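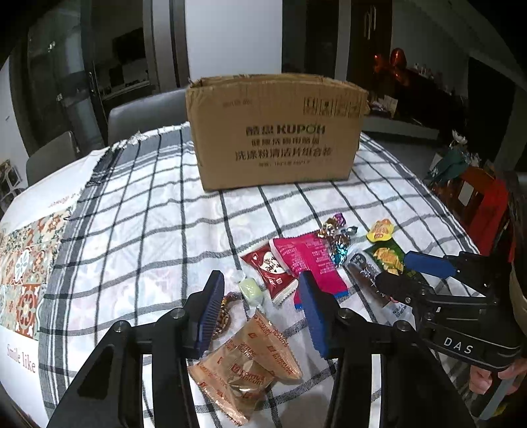
3.2 Table setup and sorting task

Snack sorting was done at the Corkton site, on an ordinary dining table. Two layers of covering - a printed one with a tile pattern and red lettering, then a white cloth with a grid of black and grey lines over it. Cloth left as it fell, fringe and all. Items were wrapped biscuits and candies, bought localy, mixed by hand before each round.

Figure 2. Snack table, Corkton. Biscuit packets and a twist-wrapped candy on the grid cloth, cardboard box behind.

Boxes were reused shipping cartons. The one in Figure 2 has KUPOH on its front and a row of handling symbols at upper right. Some wear on the top edges, not corrected for.

Packets gave more trouble than candies. They overlap, and crimped ends catch on the next packet. Clear wrappers were hard to pick out against the pale cloth - see also the Ponce notes, same complaint. In all 1115 items were sorted over the two sites, with roughly 2 percent set aside for torn wrapping. Torn items not replaced. Labels follow the Prelutis list, which has biscuit and candy as seperate classes; mixed packs went under biscuit.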